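Laundry room tips from a place where the arm does the folding

I've run the wash side at Nullenero for long enough to have opinions, and since the arm came in I've had to throw out half my old habits. People keep asking me what changed, so I'm writing it down while Hina Lashari covers the phones. Most of these will help you at home too, arm or no arm!

First, a look at the corner I'm talking about.
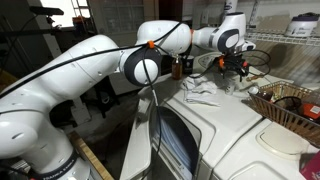
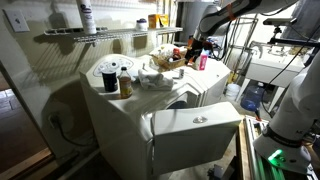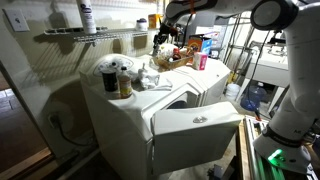
Pick one spot for every single thing and stick to it. I used to put the detergent down wherever my hand happened to be (top of the dryer, windowsill, once inside my own coat pocket). The arm doesn't go hunting the way I do. Farzana Virk marked our spots with masking tape on the folding table in September, and I grumbled for a week, and now I do it in my kitchen.

Shake things out before you put them down. A towel that's wadded up is hard for a gripper to sort out and it's a pain for you as well. One good snap, hold it by two corners, lay it down. Mohsin Ghumman does the whole bin this way before his coffee and it saves us a pile of re-dos.

Empty pockets at the basket. We get 221 pieces on a heavy shift and I used to check pockets at the machine with the lid up and a line behind me. Now one person stands at the basket and does nothing else for the first stretch. It's dull, so we swap after every 5 loads.

Mind your cords and cables. Anything that dangles gets snagged sooner or later - an iron, an extension lead, apron strings. Tie it up or clip it back. I wear my apron tied behind now, and my sleeves pushed up.

Wipe caps before you put bottles back. Sticky bottles slide around badly in a gripper and they leave rings on everything. Warm water on an old washcloth is fine. Don't bother with the fancy wipes.

Now the part people really want to know, which is whether it took anybody's job. Here, no. Samina Siddiqui used to fold for most of her shift and her wrists were in terrible shape. She does stain work now, and she's so good at it that Arnwood sends us their tablecloths. I do miss folding with her, I'll say that. We talked through a thousand loads at that table and the talk was the best part of the day. We take our lunch together on purpose these days, which we never had to plan before.

What I'd ask for, if your boss is thinking about one: three paid afternoons to learn it before it's on the schedule. We got one. Amna Tanoli stayed late to practice stopping it and starting it again until she wasn't jumpy, and then she taught the rest of us, and she should have been paid for that from the start (she was, later, after some fuss).

Oh, and clean your lint filter every load. Every load! I still find it full on mornings when I wasn't the last one out.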